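Home Feed Projects Notes About Log in

Gramutska Shop Log
19 August 2023
2 min read

Two-arm build, shared workshop in Nakanville. Thread on where it stands. The project name is Cladulen, mostly because the folder needed one.

The task: pick a long ribbed plastic bracket off a steel bench, hold it over a molded car panel, lower it into place. Both parts are black. The bench is brushed steel and reflects every ceiling light. Vision has been the slow part since April.

Started with plain edge detection. On the bracket it works, given the slots and cutouts. On the panel it locks onto the fields of raised dots and reports edges everywhere. Blurring first removed the dots and also removed the ridges I wanted to keep.

Current method: ignore the dots, find the raised rectangular recess near the middle of the panel, use that as the datum. It has "4A9" embossed in it, so orientation comes from the characters. The matcher takes them upside down too.

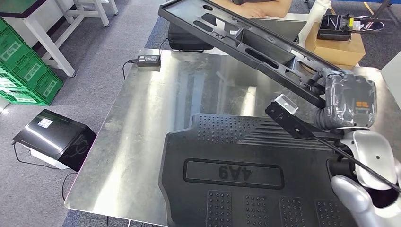
Grip force is the other open item. The bracket is stiff along its length and soft across it. Too much squeeze and the ribs flex, which shifts the far end enough to miss. I cut the closing force in steps and logged 300 picks. Most of the drops were in the first 200, before I moved the grip point closer to the center of mass.

Clear film on the gripper stays on for now. It adds a little slip – I'd take that over cleaning the housing.

Cable routing is still poor. The finger cable runs free and limits wrist rotation on one side. Plan is a printed clip at the wrist with a service loop. Montes had the right clip size listed, then didn't, so I'm drawing my own.

Software: motion runs from the laptop at the far side of the bench. The handheld controller is for jogging and recovery only. I tried teaching the approach path by joystick and got 4 usable paths in an evening. Typing waypoints was faster and they repeat better.

Next: fix the panel in a jig so it stops creeping on the steel. Rubber feet under the jig – magnets depend on the grade of stainless and I haven't tested this top.

Files go up on the Cladulen page once the wrist clip is done. The waypoint format will change again before then, so don't build on the old one.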